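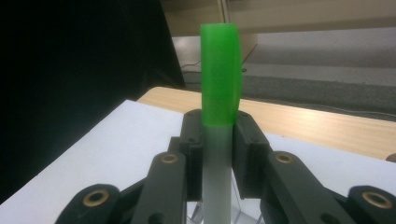 Re: Pens for the September packs, and holders

September, 10.40
Posted by Leonie Weidemann to the Brokport office supplies list

On the green markers first. I would stay with the kind that has a bright green cap and a frosted body. The caps are easy to pick out in a drawer and people put them back in the right place. The shop in Akden has them in boxes and can let us have 300 before the packs go out. The order code is 503, the same as last year.

> Can someone say whether we are keeping the clear holders
> or going back to the mesh pots? Mogensen branch has asked
> for mesh. I also need to know if the white cards go in the
> packs or get sent separately.

Keep the clear ones, please. The mesh pots mark the desks and you can't see what is at the bottom of them. The divided holder takes a marker on one side without it falling across everything else, and the green cap stands well above the rim, so it is easy to get hold of.
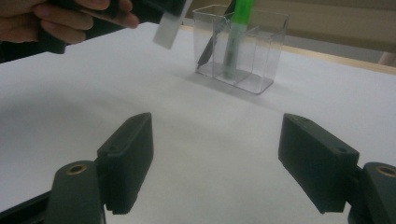

Photo: Brokport supplies list

If Mogensen still want mesh they can use up the ones in the Dilturach store, where there should be around 1121 left from the old contract. I have not been over to check.

The white cards can go in with the packs, 2 to each. Put them in flat, behind the pens, or the corners bend.

Two desks on our floor still have no holder at all. If you have a spare, leave it on the shelf by the post trays with your room number on it.

Leonie

3 replies | Share this message
Contact the list owner | Back to top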